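Five loads before lunch: Imtiaz Majumder on washing for a whole building

Imtiaz Majumder is folding when I get there and does not stop folding. Towels first, then aprons. He runs the laundry at Wevden, a guesthouse with a cafe downstairs, and mornings are bad. "Ask while I work," he says. So I do.

How much goes through in a week? "In November, 300 pieces. Summer I don't want to know." Most of it napkins and cleaning cloths, he says. Small stuff. Small stuff is worse than sheets, in his view, becuase it hides.

Hides where? "In the gasket. The rubber. You pull out the load and there's a sock sitting in the fold. Next load is white. Good luck."

He learned sorting from Armelle Perrin, who had the job before him and still comes by on Skila street market mornings to complain about his shelves. Her rule was 3 piles, no more. Darks, lights, kitchen. Kitchen goes at 60, always, whatever the label says. Majumder kept the rule, mostly. He lets a colored cloth go in with the blacks if its been washed plenty of times already.

And new ones? "New ones alone. I had a batch of yellow turn everything yellow. Baert, the cook, wore a yellow apron for a month. He liked it."

Detergent he measures with an old coffee scoop. Less than the box says. Too much and the glass goes cloudy, the rubber gets slimy, you're wiping it down every day. He wipes it anyway, door left open after the last load. 20 minutes at least, longer if nobody trips on it. 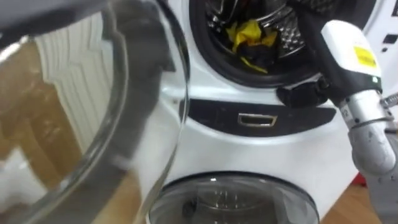
Yellow and black together, with a dark piece over the rim.

Does he ever overfill? Long pause. "Everybody overfills." His test is a hand flat on top of the clothes. If the hand doesn't fit, something comes out. Perrin used her whole arm.

What would he change? A longer table. Hooks by the window. Joston, the owner, has promised both. "Write that down," Majumder says, and picks up another towel.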